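White on gray, and other ways to lose a weekend

24th May

I promised a few of you an update on the edge finder, and then the garden needed me, and then the dishwasher broke, so it's coming a good deal later than I meant it to. Get yourself a coffee, because I've got a lot saved up (as usual!).

For anyone who wandered in from the bread posts: I've been building a small robot setup in my spare room in Pristby, and nearly all of the work by now is software. The arm itself was the easy part. What eats my evenings is Prudow, my name for the pile of Python that looks through the wrist camera and decides where the gripper should go. It's named after the lake where we used to rent a cabin, which was also shallow in places you didn't expect.

The job I've set it this spring sounds so simple that I'm a little embarrassed to write it down. Find the rim of a round thing, bring the fingers to it, and stop with one finger on each side. My first version did plain edge detection on the wrist view, fitted a curve to whatever came back, and drove toward the nearest point on that curve. On a dark blue bowl it was wonderful and I went around the house feeling very clever. Then I tried something white on a pale gray surface, and all the cleverness went out the window.

The trouble is that there's hardly any contrast to hold on to. When I turned the threshold down far enough to see the rim, I also got every scuff and speck, plus the outlines of the gripper's own fingers, and those are by far the strongest edges in view. One evening Prudow spent a good long while trying very hard to line itself up with itself. I let it go on longer than I should have, I was enjoying it so much.

So the fingers are masked out now. I'd been putting that off because the mask has to change as the gripper opens and closes, and I pictured pages of geometry. In the end I recorded the finger outlines at 37 openings and had the code pick the closest one, and it's been perfectly good enough. With the fingers out of the running, the rim is the longest smooth curve left, and the fit can throw away the short dark marks that don't belong to any arc.

The approach got split in two as well. From farther back it fits the whole curve, and once it's close it only cares about the little stretch of rim right in front of the fingertips, treated as a straight line. Up close the rim is nearly vertical in the view, so all I need is for the line to fall in the gap. I can't tell you how pleased I am with that bit, it's eleven lines of code and it replaced a whole file. 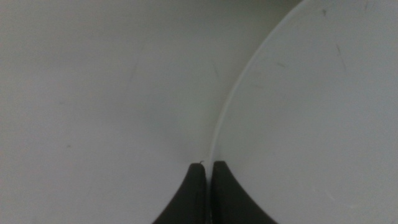
What's still wrong

Depth, mostly. The line can sit neatly between the fingertips in the image and I still don't know from that alone how far away the rim is. I've been getting by with a fixed height for the surface, typed into the settings by hand, and I'd like to be rid of it. The Castellanos method (the one with the two views taken a small step apart) looks promising, and I've got half of it written on a branch that doesn't run.

Then there's the logging. I keep every frame with the fitted curve saved alongside it, and on Friday I found that run 1859 had overwritten its own settings file, so I have a lovely set of results and no idea which threshold made them. I've fixed the file names. I have not forgiven myself.

And there was a tiny curled hair or fiber at the tip of the left finger, a little dark hook against all that pale gray, and the detector would dearly love it to be an edge. There's a minimum length on edges now, and a lint roller on the desk.

I'd like to have the two-view part working by August, when the Cikbridge meetup comes around again and I've said I'll bring the laptop. If you've done anything with low-contrast rims, please do leave a comment, even if it's only to tell me there's a library for this. I'm off to see about the dishwasher.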